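¿Cómo se juega al bádminton? ¡El deporte de las plumas voladoras!

¿Qué deporte se juega con raqueta, pero sin pelota? ¡El bádminton! En lugar de pelota se usa un volante, que es como un cono pequeñito con la punta redonda. Los volantes de los grandes torneos llevan plumas de ave de verdad (normalmente de ganso o de pato) y los que se usan en el cole suelen ser de plástico, que aguanta mucho mejor los golpes. En algunos sitios al volante lo llaman pluma, gallito o rehilete, así que puede que tú lo conozcas con otro nombre.

¿Por qué vuela tan raro el volante?

Haz la prueba: lanza un volante hacia arriba con la punta mirando al techo y fíjate en lo que hace al caer. ¡Se da la vuelta él solito! La punta, que es de corcho o de goma, pesa más que las plumas y siempre acaba yendo por delante. Las plumas, en cambio, chocan con el aire y frenan todo el conjunto, como si fueran un paracaídas diminuto.

Por eso un volante puede salir disparado de la raqueta a una velocidad increíble y, un momento después, caer casi en picado. Los mejores jugadores del mundo consiguen remates más rápidos que un tren de alta velocidad, pero el volante pierde casi toda esa velocidad antes de llegar al suelo. ¡Menos mal, porque si no, sería imposible devolverlo!

La pista

La pista de bádminton es un rectángulo de 13,40 metros de largo. Si juegan dos personas, una contra otra, se usa la parte estrecha, que mide 5,18 metros de ancho. Si juegan cuatro, por parejas, se añaden los pasillos de los lados y la pista se ensancha hasta los 6,10 metros.

En el centro está la red. Por los postes llega a 1,55 metros de altura, o sea que es posible que a ti te quede por encima de la cabeza, ¡y da igual! En muchas escuelas de bádminton la bajan un poco para los más pequeños.

Además de las líneas de fuera, hay otras dentro de la pista. Una cruza cada campo cerca de la red y otra va desde ahí hasta el fondo, por el centro. Con ellas se forman las zonas de saque, que parecen un lío el primer día y al segundo ya te las sabes. Una cosa importante: si el volante cae encima de la línea, es bueno.

¿Cómo se saca?

El saque del bádminton se hace siempre de abajo arriba. Nada de golpear por encima de la cabeza como en el tenis. Y además tiene que ir en diagonal, a la zona de saque que está cruzada con la tuya.

¿Y desde qué lado sacas? Mira tus puntos:

- Si tienes un número par (0, 2, 4, 8...), sacas desde la derecha.
- Si tienes un número impar (1, 3, 5, 9...), sacas desde la izquierda.

Imagina que ganas 9 a 8 y te toca sacar. Como 9 es impar, te vas al lado izquierdo. ¡Ya lo tienes!

¿Cómo se ganan los puntos?

Ganas un punto cuando el volante toca el suelo en el campo de tu rival. También lo ganas si el otro lo manda fuera, lo estrella en la red o lo golpea dos veces seguidas. El volante no puede botar ni una sola vez, así que hay que correr, saltar, estirarse y a veces hasta tirarse en plancha.

Lo más habitual es jugar al mejor de tres sets de 21 puntos. Si se llega a un empate a 20, hay que sacar dos puntos de ventaja para ganar el set. Y si el empate sigue y sigue hasta el 29 a 29... ¡el siguiente punto decide!

Los golpes que más molan

El despeje, o clear: un golpe alto y largo que manda el volante al fondo de la pista. Es perfecto para cuando estás en apuros y necesitas tiempo para volver al centro.

La dejada: un toque suavecito para que el volante pase la red y caiga enseguida. Si tu rival está muy atrás, le tocará darse una buena carrera.

El remate, o smash: el golpe más potente de todos. Se da por encima de la cabeza, con fuerza y hacia abajo. Cuando sale bien, hace un ruido buenísimo - ¡pac!

El drive: rápido y plano, casi rozando la cinta de la red. Se ve muchísimo en los partidos de dobles, donde los cuatro jugadores se lo devuelven a toda velocidad.

Palabras para parecer un experto

Peloteo: todos los golpes que se dan desde el saque hasta que termina el punto. El más largo que hemos contado en nuestro torneo infantil, la Copa Tustar, fue de 58 golpes. ¡Acabaron los dos muertos de risa y sin aire!

Let: se repite el punto y no vale para nadie.

Falta: un error que le da el punto al rival, por ejemplo tocar la red con la raqueta.

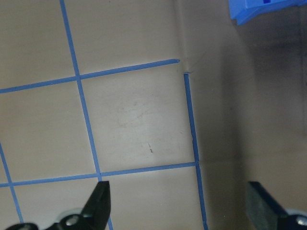 Monta tu propio minipartido

No necesitas una pista de verdad para empezar. Busca un sitio sin viento (con brisa el volante se va a donde le da la gana), ata una cuerda entre dos sillas altas o dos árboles y marca las esquinas del campo con cuatro camisetas. Pide permiso antes si vas a jugar dentro de casa y aléjate de las lámparas.

Para calentar, juega contra ti mismo: ¿cuántos toques seguidos puedes dar hacia arriba sin que se caiga el volante? Prueba primero con la palma de la mano mirando al cielo y luego con la palma hacia abajo. Después busca a alguien y contad los golpes entre los dos - si llegáis a veinte, ya podéis jugar un partido a 11 puntos.

Y agarra la raqueta sin apretar demasiado, como si le dieras la mano a un amigo. Así podrás mover la muñeca, y en el bádminton la muñeca lo es casi todo.

Última actualización: junio
1.259 veces compartido · 58 comentarios
© Moltach, deporte para peques · Contacto · Volver arriba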